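How to Budget for Hand-Held Grippers Without Going Back for More Money in December

Posted 31 Jul 2026 by Awuor Mwakyusa

The first equipment budget I wrote had one line in it: "grippers." It was approved in an afternoon, which should have worried me.

We collect tabletop manipulation data with hand-held gripper tools, mostly clearing dishes and setting trays. If you're planning something similar, work through these steps before you ask anyone for a quote.

Step 1. Decide how many people will work at once

Count stations, then buy one more tool than that. Our Treltholm bench runs 2 stations on a good day. The third tool lives in a drawer and is the most popular object in the building whenever a screw goes missing.

Step 2. Separate what lasts from what doesn't

Open a spreadsheet with two tabs. Arms, mounts and cameras go on the first. Pads, fasteners and cables go on the second, the one your finance person will ask you to delete. Don't.

Foam is where my estimate fell apart. The quote from Parilard listed pads as "accessories," a word I associate with scarves.
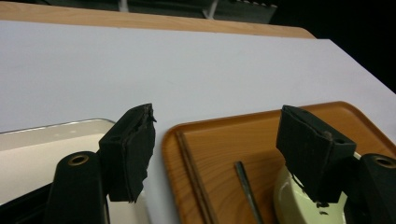

Foam pads over the tray setup. The left one has frayed along its inner edge; the right has nicks and scuffs.

Check both sides when you inspect, and order pads in pairs. Horácio Nogueira used to replace only the bad one, and we ended up with a box of half-used lefts that he still defends.

Step 3. Price the pads per session

Log the date each pair goes on and the date it comes off. After a month, divide sessions by pairs and you have a number you can multiply. Ours came to 7 sessions a pair, a figure I had optimistically entered as "many."

Step 4. Give the props their own line

Trays, bowls and chopsticks look free until you've emptied the office kitchen. We set aside $345 for tableware and spent it all, partly on replacing the kitchen's.

Step 5. Hold something back

I keep $900 unassigned and call it "calibration" so it survives review. Madalena Prata in finance knows perfectly well what it is. Send her the spreadsheet with both tabs attached, and have your pad log open when she calls.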